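Preguntas frecuentes sobre el servicio de doblado y guardado de ropa

Nasilora, lavandería y arreglo de ropa. Última revisión: octubre de 2021

¿Qué prendas admiten?

Camisas, camisetas, pantalones largos y cortos, faldas, vestidos sin forro, jerséis, ropa de cama y toallas. No admitimos piel, ante, plumas ni prendas con lentejuelas cosidas a mano. Los abrigos de paño van por el servicio de tintorería, que tiene tarifa aparte.

¿Tengo que entregar la ropa lavada?

No es necesario. Si la trae limpia se cobra únicamente el doblado. Si la trae sucia, se lava primero según la etiqueta de cada prenda. Cuando la etiqueta falta o no se lee, lavamos en frío con programa corto y sin suavizante.

¿Hay que vaciar los bolsillos?

Sí, por favor. Revisamos todos los bolsillos antes de lavar, pero en los pantalones con varios compartimentos es fácil que se escape algo. Lo que encontramos se guarda en un sobre con el número del pedido y se entrega con la bolsa. Los pañuelos de papel se tiran.

¿Cómo doblan los pantalones cortos?

Se cierran la cremallera y el botón, se juntan las dos perneras haciendo coincidir las costuras y se alisa la tela con la palma desde la cintura hasta el bajo. Según el ancho del cajón, se dejan así o se doblan otra vez por la mitad. Si el cliente quiere guardarlos de pie, el último doblez se hace en tres partes.

¿Y si tienen bolsillos laterales con solapa?

Las solapas se bajan y se aplanan antes del primer doblez. Un bolsillo lateral levantado deja marca en la pernera de encima, sobre todo en algodón grueso. En los modelos con fuelle metemos la mano dentro para que el fondo quede plano y después cerramos la solapa. Si lleva botón, se abrocha. Si lleva cierre adherente, también, para que no enganche otras prendas.
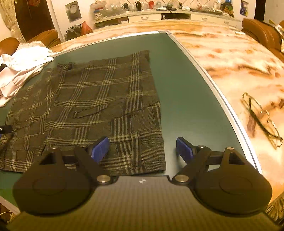 En la ropa de cuadros se pone algo más de cuidado al casar las perneras. Cuando la raya vertical se tuerce cerca del bolsillo, suele bastar con estirar un poco la tela por el bajo y volver a pasar la mano. No planchamos los cuadros para enderezarlos salvo que se pida plancha.

¿Qué hacen con las trabillas y los cinturones?

Los cinturones se retiran y se enrollan aparte. Las trabillas se dejan planas hacia abajo. Si alguna está descosida, lo anotamos en el resguardo y avisamos. La reparación se hace solo con su permiso.

¿Puedo pedir que me guarden la ropa de verano?

Sí. La temporada de guardado va de octubre a enero y puede prorrogarse mes a mes. Cada caja admite hasta 26 prendas dobladas y lleva una lista en la tapa. La prórroga se solicita antes de que termine enero, por teléfono o en el mostrador.

¿Qué cajas utilizan?

Las Tikitz de cartón, en el tamaño mediano. Si prefiere traer las suyas, tienen que cerrar bien y no oler a humedad. No guardamos ropa en bolsas de vacío.

¿Cuánto tarda un pedido?

Cinco días laborables para lavado y doblado. Los pedidos de solo doblado suelen estar antes, aunque no lo garantizamos en semanas con festivos.

¿Dónde puedo entregar y recoger?

En el local de Brornport o en el punto de recogida de la calle Turunen. En este último no se aceptan edredones ni cortinas por falta de espacio. Hay que presentar el resguardo. Si lo ha perdido, basta con un documento de identidad a nombre de quien hizo el pedido.

¿Qué pasa si falta una prenda?

Avísenos en un plazo de 5 días desde la recogida. Comprobamos la lista del pedido y las bolsas entregadas ese mismo día. Las reclamaciones las atiende Eluned Cadwaladr, en el local de Brornport. Si la prenda no aparece, se abona su valor según la tabla del mostrador.

¿Puedo elegir el tipo de doblado?

Hay dos: plano, para baldas, y vertical, para cajones. Indíquelo en el formulario. Si no marca nada, doblamos en plano. Las medidas del cajón no son obligatorias, pero ayudan si es estrecho o poco profundo.

¿Se puede anular un pedido?

Sí, mientras la ropa no se haya lavado. Una vez lavada se cobra el lavado completo y se devuelve sin doblar si así lo pide el cliente.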